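Wednesday, July 21, 2021

Glue tests, day three. The Pollier hide glue gelled in the pot again while I was hunting for the brush, so batch 49 is now a paperweight. Ondach fish glue on the maple offcuts: clamped overnight, let go at a stern look. Prasta liquid held 100 lb on the lap joint and then quit with a noise I felt in my fillings.

Must stop trusting the thermostat on the warmer. It reads whatever it thinks I want to hear.

Van den Broek quoted 539 for a new one, delivery in September - by then I'll have learned to use a saucepan.

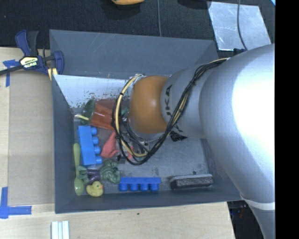 KUKA arm over the gray bin, toys and household bits.

Tomorrow: remix at the thicker ratio, rough up the maple, label the jars BEFORE filling them.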